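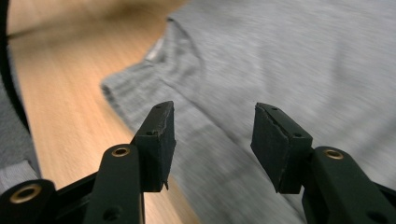
Gray garment on the sorting table, Privusstead.

Clothing Reuse Project – progress report to the De Luca Fund
July 11, 2025
Prepared by Assunta Bianchini

We took in 1,009 garments this quarter. I would not read much into that figure. It counts what came through the door, and a good share of it was clothing that no shop would put on a rail.

Flonley still tells us that 60 percent of donated clothes can be sold again. I have asked twice how they got there and have not seen the working. Until I do, I would rather the Fund did not repeat it in its own papers.

Repairs are slower than planned. The grant assumed a mender could finish 3 pieces an hour. On zippers and linings we manage 2 at best, and that is with the thread and parts already laid out. The schedule needs changing – I have said so before.

The Bastar shop opened on time and sells coats well. Children's wear hardly moves. The manager blames the window display. I suspect the prices, which are close to what the discount store charges for new.

Spending is within budget, mostly due to the second mending post being unfilled. Please don't count that as a saving.

Before the next payment we need a decision on the van lease and a written reply on the repair targets.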